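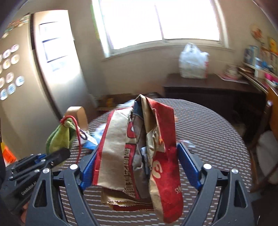 Takeout, Flumness Road

Print this story
E-mail this story

Ten past two and the bag still on the table. Brown paper, red down one side, crumpled like somebody had slept on it. She hadn't opened it. Hadn't thrown it out either.

Clear the table, that was the job. Keys to Leka by six. Boxes for Nendmont stacked in the hall, boxes for the dump by the door, and this.

He'd brought it up the stairs in October. Three flights, rain, grinning. Dumplings, he said. Then the phone rang and it was Trarell, it was always Trarell, the night shift was short and could he come. He could come. He left his coat on and went.

The bag got saved. Folded, put behind the flour, forgotten. You save bags. Everyone's mother saved bags.

And the little green pouch with the red cord. His. She knew the knot, he tied everything like that, shoes, trash, teh cat's collar. She set it down. Picked it up. Set it down.

190 miles to Nendmont. The van was $352 and due back full of gas. Move.

She took the bag by its sides and tried to smooth it. Wouldn't go. The creases had made up there minds. Red came up against tan, letters running sideways down the fold, and she turned her head to read them, gave up, turned it back.

Horn downstairs. Two short ones.

Pouch in her pocket. Bag in the box marked kitchen, on top, where it wouldn't get crushed any worse. Tape. No tape. She folded the flaps under each other and carried it down like that.

Print this story
E-mail this story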